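Bravier Duo im Test: zwei Arme für den Haushalt

Nach einem halben Jahr mit dem Bravier Duo traue ich mich endlich an einen Bericht. Im Juni habe ich den Bausatz bestellt, geliefert wurde er in 3 Paketen, und das schwerste davon habe ich allein kaum in den zweiten Stock bekommen. Wer so etwas bestellt, sollte jemanden zum Tragen einplanen.

Der Zusammenbau hat mich positiv überrascht. Die Anleitung liegt auf Englisch und Deutsch bei, 123 Seiten, davon gut lesbare Zeichnungen für jeden Schritt. An einem Wochenende standen beide Arme auf dem Sockel, am Sonntagabend liefen die ersten Bewegungen. Ein einziges Mal hing ich fest, beim Kalibrieren der Handgelenke, weil die Reihenfolge im Heft eine andere ist als in der Software. Eine Mail an den Support, am nächsten Vormittag kam die Antwort mit der richtigen Reihenfolge, fertig. So wünsche ich mir das!

Als Software nutze ich Jondia, das Steuerprogramm, das im Preis enthalten ist. Man führt die Arme von Hand durch eine Aufgabe, speichert den Durchgang und verbessert ihn dann Stück für Stück. Es gibt auch fertige Abläufe zum Herunterladen, aber die sind für andere Wohnungen gemacht und haben bei mir selten auf Anhieb gepasst. Selbst aufgenommen macht es sowieso mehr Spaß – ich habe ganze Abende damit verbracht, nur um eine Drehung sauberer hinzubekommen.
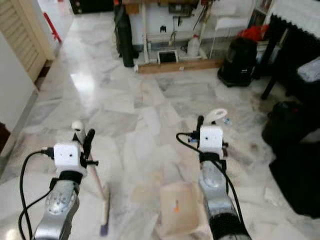 Mein Lieblingskapitel ist das Fegen. Beim Wischtuch oder beim Aufheben von Socken reicht meistens ein Arm, beim Fegen müssen beide wissen, was der andere gerade macht, und genau dafür habe ich das Gerät gekauft. Links wird der Besen mit dem langen Holzstiel geführt, rechts ein weißer Griff im Greifer. Der Stiel steht dabei ziemlich schräg, und wenn der Greifer zu weit oben zupackt, wandern die Borsten beim Schieben zur Seite weg. Seit ich den Griffpunkt ein Stück tiefer angelernt habe, klappt es viel besser. Glatter Boden wie unser Marmor ist dankbar, auf dem Teppich im Flur brauche ich es gar nicht erst zu versuchen.

Die Greifer selbst finde ich großartig. Schlank genug, um zwischen Gegenstände zu kommen, und trotzdem kräftig. Runde Stiele halten sie zuverlässig, dünne Plastikgriffe nach etwas Übung auch. Nur bei flachen Sachen, Papier oder Bierdeckeln zum Beispiel, ist schnell Schluss. Ich habe mir deshalb die Gummikappen von Pálfi dazubestellt, ein Satz aus 2 Paaren. Die sitzen stramm und haben bisher keine Spuren hinterlassen.

Weniger gelungen ist die Kabelführung. Die Kabel zu den Handgelenken laufen außen in lockeren Bögen am Arm entlang, und bei weiten Bewegungen schaue ich immer noch mit einem Auge hin. Zwei Klettbänder haben geholfen, ab Werk wären mir Clips lieber. Auch die Lautstärke sollte man kennen: Beim schnellen Zurückfahren surrt es deutlich, fernsehen möchte ich daneben nicht.

354 gespeicherte Durchgänge zeigt mein Jondia-Konto inzwischen an, viele davon misslungen und gelöscht gehören sie längst. Schneller als ich von Hand ist das Duo beim Fegen nicht, bei weitem nicht. Wer nur einen sauberen Boden will, ist mit einem Saugroboter besser bedient. Wer aber Freude daran hat, einer Maschine etwas beizubringen, bekommt hier ein richtig gutes Gerät mit ordentlicher Anleitung und einem Support, der antwortet. Ich würde es sofort wieder kaufen.

Pluspunkte: Anleitung, Greifer, Support, Anlernen von Hand
Minuspunkte: Kabel außen, Geräusch beim Zurückfahren, flache Gegenstände

Geschrieben am 29.12.2019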